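New table mat for the Thursday-free corner of the Holloway room

4 min read

Members who came in since the beginning of April have already noticed that the big work table at Holloway looks different. The old green cloth is gone, and in its place we have an oval mat with a black and white checkerboard print. Many of you asked where it came from and if the same can be ordered for home, so I write down what I know.

The search started in October. The green cloth had burns from the glue gun and a hard spot where varnish dried, and small screws disappeared in the folds. Shoshana Park proposed that we buy a plain white sheet and stop there. I was on her side at first. But Aminu Babalola, who does most of the repair evenings, wanted a pattern with strong contrast, and he brought a piece of checkered shelf paper to show what he meant. We put a few washers and springs on it and we looked from our chairs. On white squares the dark parts were easy to find, on black squares the shiny ones. After that evening the question was only the size.

We asked two print shops. The first one, in the center of Trirnville, could print only rectangles and wanted us to cut the shape ourselves. The second one is Culley, behind the bus station, and they cut ovals and circles without extra charge if you bring a paper pattern. I made the pattern from wrapping paper on my kitchen floor. It took two tries, for an oval is more difficult to draw than I believed. You need two nails, a string and a patient person to hold the nails.

The price was 70 dollars with the cutting. It was paid from the coffee money, and there is still enough left for coffee.

Some practical points for everybody who uses the table:

Please do not cut directly on the mat. The cutting boards are on the shelf under the window, and they are big enough for almost everything we do.

Hot things go on the cork plates. This includes soldering irons in their stands, and also teapots.

For cleaning, use a damp cloth and a little dish soap. No alcohol, please. The people at Culley told us that it can take the black color away, and I prefer to believe them than to test it.

If you need the full surface for paper work or for sewing, you may take the mat away, but roll it with the print on the outside and do not fold it. A fold stays for weeks. I learned this with the shelf paper.
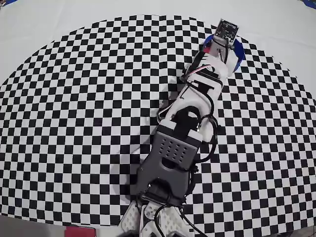

There is one complaint, and it is fair to mention it. Two members find the pattern tiring for the eyes when they sit over it for a whole evening. I feel it also a little, mostly when I read small print on a component and the squares are all around it. What helps me is a sheet of gray cardboard under the thing I am working on – then the eyes can rest and the small parts can still lie on the squares. There are 11 such sheets in the drawer with the rulers. Take one and bring it back.

Shoshana still says that white would be better for photographs. She is probably right about this, and so we kept a roll of white paper for people who want to take pictures of finished work for the Pruvus swap list. It stands behind the door.

If you want a mat of the same kind for your own table, Culley keeps our file. Say that it is the Holloway oval and they will know. For another size you have to bring your own pattern, and please measure the table twice. My paper pattern is in the office and can be borrowed, together with the string. The nails I cannot find anymore.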